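My cat shouts at the television when I leave it on

Araceli Arrieta
I have a six-year-old female tabby called Biwott. Since January I have been leaving a daytime chat show on for her when I go to work, as a neighbour said it would keep her company. She sits right up against the screen and yowls at the presenter, and she has started batting at the corner of the set. She is fine with the radio. Is she upset or is she enjoying it? The vet weighed her and found nothing wrong. I don't want to stop if she likes it, but the people downstairs have mentioned the noise.

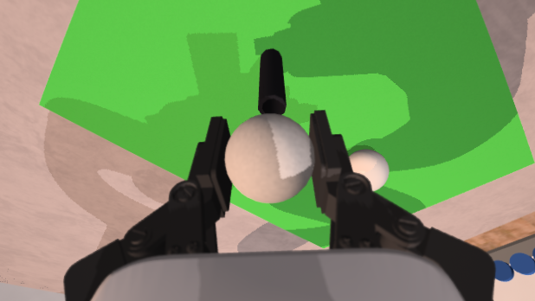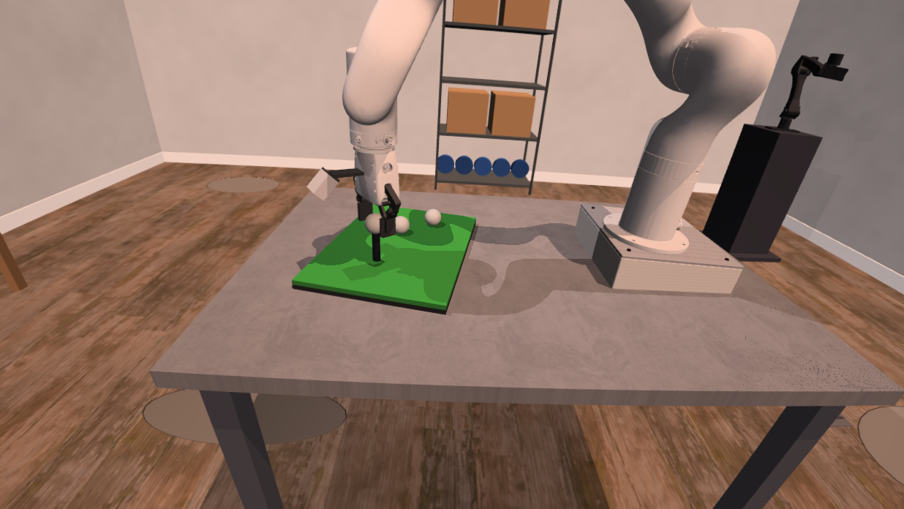
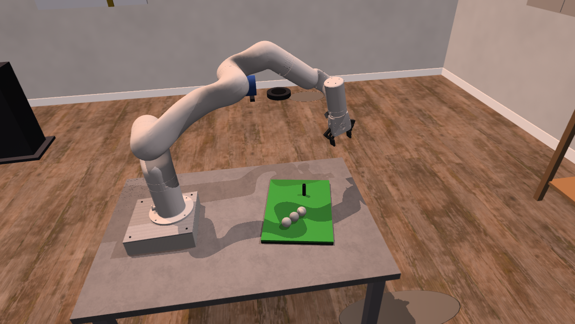 Alaric Kasprzak
Look at her ears and tail when she does it. Ears forward and tail up means she is interested. Ears flat and tail thrashing means she has had enough, and I would turn it off. Mine did the same with a quiz programme and it was the high-pitched jingle that set him off. Turn the volume right down for a few days and see if she still yowls. Also strap the set to the wall if she is hitting it. Ours went over and a new one cost 412 pounds.

If it is company she wants, ten minutes of play before you leave will do more than the telly. Feed her straight after and she will probably sleep.

Veltine
cats cant follow a chat show, they only see things moving. put a bird video on, there is one that goes on for 46 minutes and mine watches it twice

Araceli Arrieta
Thanks both. Her ears are forward, so I will try it with the sound down first. No birds for now, she would have the set over.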